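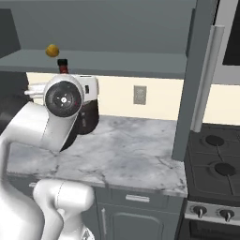 About Clenach

Clenach reads bills. We mean the sort that go through parliaments and assemblies, with clauses and schedules and amendments numbered in a way that seems designed to put you off your lunch. We read them from the first page to the last, we follow them through every stage, and then we write down in everyday words what they would change and for whom. People and organisations subscribe to what we write, and that, give or take a training day and the odd talk in a village hall, is the whole of the business.

How we began

The firm was started by Zane Priedītis, who had spent a good part of his working life as a clerk and later as a parliamentary officer for a small housing charity. Part of his job was to tell the trustees what was coming. He would go off with a bill under his arm, come back a few days later with two sides of notes, and find that the notes were being passed on to other charities, then to a couple of councils, and once (he was very proud of this) to the office of a member who was meant to be voting on the thing that afternoon.

It seemed to Zane that there must be a good many people in the same position as those trustees, bright and busy and perfectly able to hold an opinion, who simply didn't have a week to spare for schedule four. So he handed in his notice one June, borrowed a desk in the back office of his sister's bookkeeping practice, and sent out the first Clenach note to everybody in his address book, including, by mistake, his dentist. The dentist is still a subscriber.

The name, as we are asked it rather often, comes from the farm where Zane spent his summers as a boy. He has never claimed there is any deeper meaning to it. He liked the sound and it was easy to fit on an envelope.

What we do now

There are 5 of us these days, and we have our own front door. Our work comes in 3 parts, and most of our subscribers take more than one of them.

The Pollau Letter
Our oldest publication, and still the one we get the most post about. It comes out every week that the house is sitting and covers what has moved, what has stalled and what has been quietly dropped. We try to keep it to a length you could read over a pot of tea. When there is a great deal going on we don't always manage it, and we are grateful to the readers who write in to tell us so. The letter goes to 4,000 subscribers, a number that still makes those of us who remember stuffing the envelopes feel slightly faint.

Flamine
Flamine is our bill tracker. You tell it what you care about, whether that's bus services or school meals or the licensing of kennels, and it sends you a message when something in that field is introduced, amended, put to a vote or sent back. Every entry is written by a person who has read the clause in question. We have been asked a few times if we might speed things up by skipping that step, and we have always said no, as politely as we could. There are now more than 3,000 entries in the archive, and you can search right back to the first one, misspelt title and all.

Training and talks
We run days for people who are new to public affairs work, and evenings for people who would just like to know how a bill becomes a law and where in that process a letter from an ordinary person might do some good. The evenings are free. We usually bring biscuits. If you have a room with chairs in it and a group of people who would like to come, do please write to us, however far off the beaten track you may be, and we'll see what can be managed.

How we work

We don't lobby, and we don't take work from anyone who would like us to lean one way or the other. If a bill has a good clause and a bad clause we will explain what each of them does and leave the adjectives to you. Of course we have our own views (you would only need to spend ten minutes in our kitchen during a budget to find that out) but they stay out of the notes.

Every note is read by two of us before it goes anywhere. The second reader is meant to come to it fresh, without having seen the bill, and to put a pencil mark beside any sentence that had to be read twice. Some weeks there is a lot of pencil. We also keep a corrections page, which you'll find linked from the foot of each letter, and we put things on it when we get them wrong, even the small things, with the old wording left in place so that you can see what we changed.

We are careful about timetables too. A government will often say that such and such will be law by the spring, and very often it isn't, and a good deal of worry and wasted planning follows from people having taken the first date at face value. When we give a date in a note we say where it came from, and when we think it's likely to slip we say that as well.

Who pays for us

Our subscribers do, and that's very nearly all of it. Larger organisations pay a larger rate and small charities pay a small one, and anybody who can't manage the small one is welcome to write and ask. A little more comes in from the training days. In our early years we also had the help of Yip, a printing firm down the road from our first desk, who let us pay for our paper when we could and never once sent a second reminder. They still print the letter for those readers who like to have it through the door, and we hope they always will.

Getting in touch

We do like hearing from people. If you've spotted a mistake, or you'd like to suggest a bill we ought to be looking at, or you've been sent a letter from your council about a new duty that you can't make head or tail of, write to us using the form on the contact page and one of us will answer. We can't give legal advice, and we'll tell you so if that's what you need, but we can generally point you to the right clause and explain how it came to be there.

Subscribers with a question about their account will find it quickest to reply to any issue of the letter, as those replies go straight to the person who looks after the list.

This page was last updated on December 25, 2025.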